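Werkstattbuch Wasserverband Mistell, Kostenstelle Hochbehälter

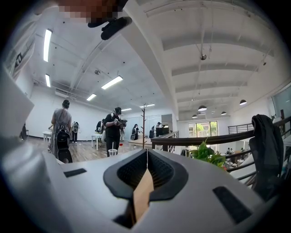

Heft 7, Blatt 23

August, vormittags. Stand Rohrleitung: 3.000 m bestellt, 1.834 m abgerechnet. Troltex hat die Schieber mit 3.070 Euro je Stück angeboten, Baluyot liegt etwa 600 Euro darunter, aber ohne Fracht. Noch nichts vergeben.

Darlehensrate vom Land ist abgerufen, Eingang noch nicht gebucht. Abschnitt Stindine erst ausschreiben, wenn der Anteil der Gemeinde schriftlich vorliegt.

Offen: Fracht bei Baluyot nachfragen, Aufmaß Blatt 19 korrigieren.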